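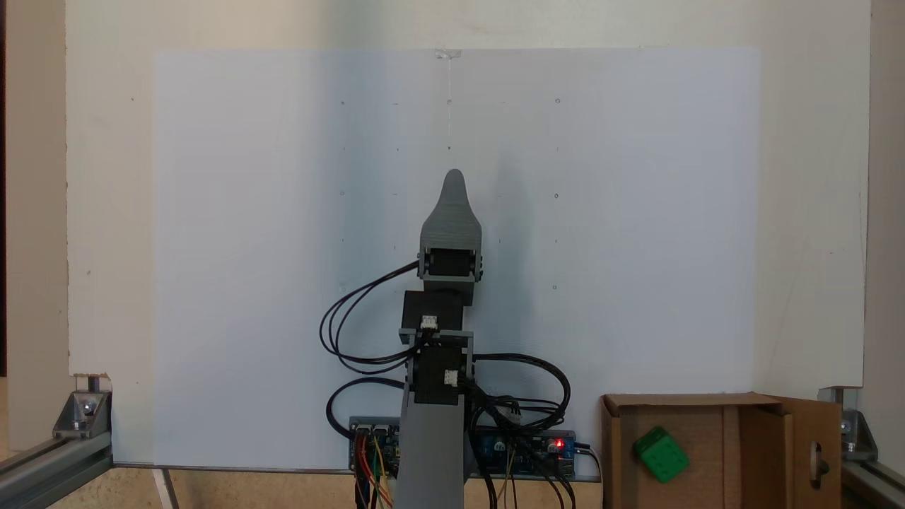
最終更新：5月

サイト内検索 キーワードを入れてね 検索

ロボットの「ばぶばぶ」研究ってなに？

赤ちゃんが手をぶんぶん振りまわしているところ、見たことあるかな？ 何かを取りたいわけでもなさそうなのに、上げたり下げたり、自分の顔にぺちっと当ててびっくりしたり。じつは、わたしが研究室で毎日やっているのは、あれのロボット版なんです！

うちのロボットアームは名前を「ビベン（Viven）」といいます。灰色の部品は3Dプリンターで作ったもので、曲がるところに黒い箱みたいなものがついています。この黒い箱がサーボモーター。人間でいえば、ひじや手首の関節のかわりです。いちばん先っぽは先が丸くて細い形で、わたしたちは「ゆび」と呼んでいます（指というより、にんじんに似ているという人もいるけど、わたしはゆび派）。

さて、ここで問題がひとつ。ビベンに「白い板の、この点のところまでゆびを持っていって」とお願いしたいとき、どうしたらいいと思う？

言葉で言っても通じません。サーボモーターがわかるのは「この角度まで回って」という数字だけなんです。上の関節は何度、まんなかの関節は何度、と数字で命令してあげないといけない。でもわたしたちが知っているのは「点がどこにあるか」のほう。角度じゃなくて場所なんですね。場所を角度に直す計算が必要になります。

この計算、きちんと式で書くやり方もあります。アームの長さをものさしで測って、三角形をいっぱい描いて、高校で習う数学を使います。むかしからある立派なやり方で、わたしも好きです。でも、3Dプリンターで作った部品って、ほんのちょっとゆがんだりするんですよ。ネジの締めぐあいでも変わるし、ケーブルが引っぱることもある。式のとおりに動かしたのに、ゆびが点のとなりを指している、なんてことがよく起こります。

そこで赤ちゃん方式です！

やり方はこう。まず、でたらめな角度の数字を選びます。ビベンをその角度に動かします。それから、ゆびがどこに行ったかを調べて、「この角度にしたら、ここに来た」とノートにつけます（ノートといってもコンピューターの中のノートだけどね）。また、でたらめな数字を選んで、動かして、つける。ひたすらそのくり返し。

英語では「モーター・バブリング」といいます。バブリングは、赤ちゃんが「ばぶばぶ」「だあだあ」とおしゃべりの練習をすること。口のかわりにモーターでばぶばぶするから、モーター・バブリング。かわいい名前でしょう？

白い板の上に、小さな点が並んでいるのが見えますか。板の上のどこなのかを言いあらわすのに、目印があるととても助かるんです。地図のマス目を思い出してみて。「右のほう」と言われるより「Cの3」と言われたほうが、ずっと見つけやすいよね。

最初の回では、ビベンに645回ばぶばぶしてもらいました。コンピューターはその645回ぶんのノートを読んで、角度と場所のつながりを自分で見つけようとします。これが「学習」です。たとえば、下の関節をちょっと動かすと、ゆびは大きく動く。上の関節をちょっと動かしても、ゆびは少ししか動かない。そういうことを、だれかに教わるのではなくて、ノートの中から見つけていくわけです。

みんなも自分の腕でためせますよ。まず手首だけを曲げて、指先がどのくらい動いたか見てみて。つぎは肩から腕を動かしてみる。ほら、指先がびゅーんと遠くまで行ったでしょう？（となりに人がいないところでやってね！ わたしは前にこれをやって、コフィさんのお茶をたおしました。）

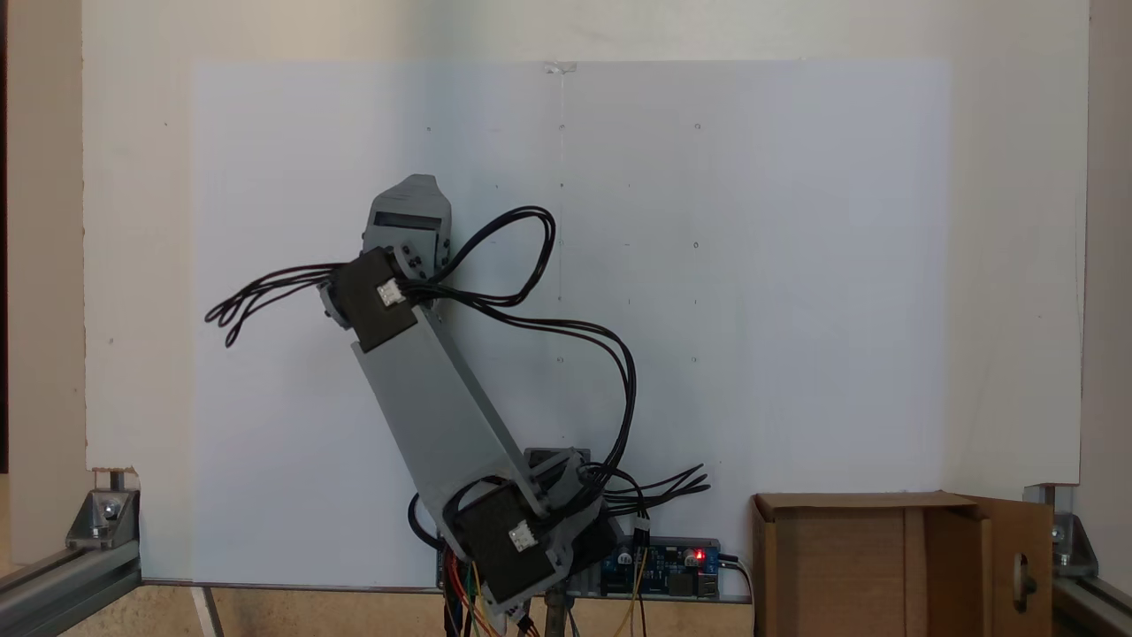 コフィさんというのは、いっしょに研究しているコフィ・テテ（Kofi Tetteh）さんのことです。テストのやり方を考えたのはコフィさんで、これがなかなかきびしい。学習が終わったら、板の上から目標の点を12か所選びます。そのとき、ノートに出てきた場所とぴったり同じところは選んじゃだめ。一度も行ったことのない場所に行けるかどうかを見たいからです。漢字テストで、練習した字がそのまま出たら覚えていれば書けるけど、はじめて見る文章を読むときは、覚えた字をうまく使わないといけない。あれに近いかなあ。

で、結果です。最初の回、ゆびの先は目標から平均で12ミリずれました。

12ミリって、みんなの小指のはばくらいかな。わたしは「けっこういいじゃない！」と喜んだんですが、コフィさんは腕を組んだまま、「板のはしっこだけ、ずいぶん悪いね」と言いました。調べてみたら、そのとおり。まんなかあたりの点にはうまく近づけるのに、はしの点になると、ずれが大きいんです。

どうしてだと思う？ ちょっと考えてみてね。

ヒントは、でたらめの選び方です。関節の角度をでたらめに選ぶと、ゆびは板のまんなかあたりによく来て、はしっこにはあまり来ません。腕をうんと伸ばさないと届かない場所って、たまにしか行かないんですね。だからノートには、まんなかのことがたくさん書いてあって、はしっこのことは少ししか書いてない。国語のページばかりびっしりで、理科のページがすかすかのノートで勉強しているようなものです。

それで、次はやり方を少し変えました。あまり行っていない場所を見つけたら、そっちのほうへ行きそうな角度を多めに選ぶんです。でたらめは、でたらめのまま。ただ、すこしだけ「知らないところが気になる」性格にしてあげる。この工夫は「好奇心」と呼ばれることがあります。もちろん、ビベンが本当にわくわくしているわけではないですよ。計算のなかで、知らない場所に高い点数をつけているだけ。でも、はしっこのほうへぐいーっと伸びていくのを見ていると、つい「お、行くのか！」と声をかけたくなります。

新しいやり方では、約900回のばぶばぶをしました。はしっこのずれは、前より小さくなりました。ただし、回数もふえているから、好奇心のおかげなのか、たくさん練習したおかげなのか、これだけではわかりません。ここ、研究ではすごく大事なところなんです。ふたつのことをいっしょに変えてしまうと、どっちが効いたのか言えなくなっちゃう。朝顔の水をふやして、置き場所も日なたに変えたら、よく育った理由がどっちかわからないのと同じです。だから今は、回数をそろえて、もう一度くらべる準備をしているところ。

よく聞かれる質問にもこたえておきますね。

「黒い線がぐるぐるしているのは、なに？」
モーターにつながっているケーブルです。関節が曲がっても引っぱられないように、長めにしてあります。ぴーんと張っていると、曲がるときに抜けちゃうことがあるんですよ。

「青い板は？」
電子部品がのった基板です。小さな赤いランプがついているのが、わたしのお気に入り。

「こわれたりしないの？」
します！ ネジがゆるむし、部品が割れたこともあります。でもそこがばぶばぶのいいところで、部品を取りかえて形がちょっと変わっても、またノートをつけなおせばいいんです。式で計算するやり方だと、ものさしを持って測りなおすところからになります。そのかわり、ばぶばぶには時間がかかります。夕方に始めて、わたしが晩ごはんを食べているあいだも、ビベンはずっと腕を上げたり下げたり。

家でやってみたい人は、目をつぶってえんぴつで紙に点を打つ遊びがおすすめです。先に紙のまんなかあたりに丸をかいておいて、目をつぶって、その丸をねらって点をひとつ。目をあけて、どのくらいずれたか見る。何回かやったら、今度は紙のすみっこに丸をかいてみてください。まんなかのときと、ずれかたはちがうかな？ ずれをものさしで測って表にしておくと、あとで見くらべやすいですよ。

次の回では、回数をそろえたくらべっこの結果と、コフィさんがあやしいと言っている上の関節のがたつきについて書く予定です。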